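Desk Wipe-Down Station Walkaround, with my comments
Site: Vaddale office, second floor
Filled in by: Miroslava Stetsiuk
Passed to: Nivaldo Rezende, facilities

Same sheet as last time, except I've stopped pretending the comments fit in the little boxes. I did the round at 7:40, before the desks filled up.

1. Walkway clear on both sides of the station
OK. I could get through with my coat on and my bag on my shoulder, which is my own private standard.

2. Floor tape visible and stuck down
Needs work. One corner is lifting by the printer. I pressed it flat with my shoe and it came right back up. Nivaldo, please, the good tape this time!

3. Stop button reachable from where a person would really stand
OK. Pressed it, arm stopped, reset it, arm came back up in slow mode. I did it twice, and the second time I used my left hand (Panagiotou asked for that after the July meeting, he's left-handed and nobody had tried it).

4. Desk contents suitable for the task
OK with a comment. We agreed that people don't have to strip their desks for the arm, and I still think that was the right call. A desk has stuff on it. Books, a mug with a lid, a lamp, a plush toy, fine, all of that can stay. What I'd like is for papers to go in a drawer overnight.
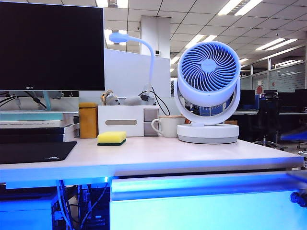 5. Cables secured
Needs work. Anything dangling where a knee or a chair wheel could catch it gets tied up, and I don't care whether it belongs to the arm or to the desk. I've put in for 24 of the reusable ties. Please don't use the plastic zip kind, we end up cutting them with scissors next to live wires and I hate it.

6. Speed limit set
OK. It reads 498 on the panel and the sheet says it must stay under 1000. Somebody had it at 1116 on Sunday when the floor was closed, which I know from the log. I'm not mad, just write it down next time.

7. Grip check with the sponge
OK. I stood outside the tape for this one. The fingers have to open fully before they come down on it, and no hands go in to straighten the sponge while the arm is live. I know it's tempting! I've caught myself leaning in. If the sponge is crooked, stop the arm, fix it, start again.

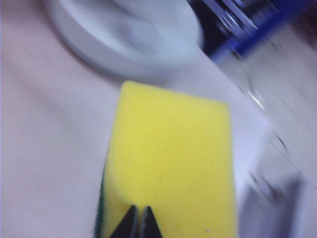
Reading time: 3 min

8. Sponge condition
OK. Change it when it starts to shed or smell, and don't wait for me to notice. Spares are in the Odadach cupboard, second shelf.

9. Breakables
Comment only. I'd keep glass out of reach of the arm until we've had a longer run with it. Plastic is fine by me. Nivaldo thinks I'm being fussy and he may be right, but he isn't the one who sweeps.

10. People trained and signed off
Needs work. Two of the evening crew still haven't had their half hour with me. They've been told they can "just watch it," and I'd like us to stop saying that. Watching is work. When they wiped the desks themselves they could chat and set their own pace, and now they stand there waiting to step in, and a couple of them told me they go home more tired than before. So I've written in a swap every half hour, and a stool. The stool is a real request.

11. Job changes talked through with the crew
Partly. Hours are the same, which was everybody's first question. The wrists are happier too, I heard that from three different people. What's missing is who decides when a desk is clean enough. I say the crew does, and the arm's green light only means it got to the end of its program. Can we put that in the Didham handover notes so it doesn't depend on who's on shift?

12. Signed copy left at the station
OK, it's on the clipboard. The pen is gone again.

Open items: 5, 10 and 11, plus the tape from 2. Nivaldo, come find me after lunch and we can do the tape together.

M. Stetsiuk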